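Dobrar panos, outra vez

Na última carta prometi que voltava ao assunto da roupa miúda, e volto com gosto, até porque chegaram tantas respostas que passei duas noites a lê-las na cozinha, com o chá a arrefecer ao lado. Entre panos de loiça, guardanapos, fraldas de pano e aqueles quadrados brancos que servem para tudo e para nada, parece que toda a gente tem em casa um monte que nunca chega a ser arrumado. Cá em casa vive em cima da cadeira do corredor, e já lá vive há tanto tempo que a cadeira perdeu o direito a qualquer outro uso.

Uma leitora de Messina escreveu a contar que tem 103 guardanapos herdados da avó, todos brancos, todos ligeiramente diferentes no tamanho, e que desistiu há muito de os empilhar direitos. Percebo-a muito bem! Os panos antigos encolheram cada um à sua maneira e não há dobra que os ponha de acordo. O que lhe respondi, e repito para quem tiver o mesmo problema, é que não vale a pena procurar a pilha perfeita: dobra-se ao meio, depois outra vez ao meio, e deitam-se na cesta de pé, lado a lado, com a dobra virada para cima. Assim as diferenças ficam escondidas no fundo e tira-se um sem desmanchar os outros.

Quanto às cestas, continuo fiel às de plástico, baixas e retangulares, com furinhos junto à borda. Sei que as de vime são mais bonitas — a minha irmã não me perdoa esta opinião — mas o vime puxa fios, e um pano de algodão fino com um fio puxado é uma tristeza que dura anos. As de plástico lavam-se no lava-loiça, secam em cinco minutos e não guardam cheiros. Na drogaria Zosetti ainda há das verdes muito clarinhas, cor de menta, e pedem por volta de 250 pela pequena, o que me parece justo para uma coisa que vai durar mais do que a cadeira.

O trabalho em si faz-se melhor numa mesa do que em cima da cama. Na cama o pano afunda-se, a gente curva as costas e acaba tudo torto. Numa mesa lisa estica-se o pano com a palma da mão, do centro para fora, e quase se dispensa o ferro. Eu ponho a cesta vazia à esquerda e trabalho à direita, com espaço à frente para abrir cada peça. Quem for canhoto experimente ao contrário e depois conte-me, que tenho curiosidade.

E não se assustem com um pano todo amarrotado. Pega-se por um canto, procura-se o canto vizinho correndo os dedos pela bainha, sacode-se uma vez só e pousa-se. A bainha é a melhor guia que existe, muito melhor do que os olhos, e com o hábito encontra-se o segundo canto enquanto se ouve a rádio.

Para a próxima carta ficam as toalhas grandes, que pedem outra mesa e outra paciência, e a receita de goma que me mandaram de Prikach e que ainda não tive coragem de experimentar. Quem quiser vir dobrar em companhia pode aparecer na sala da Hanora, na terça-feira, depois do lanche. Tragam a vossa cesta e os panos que tiverem por dobrar, mesmo os feios.
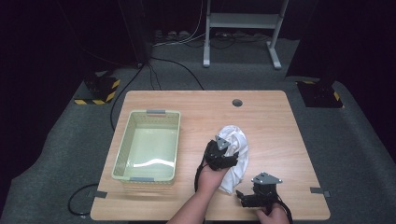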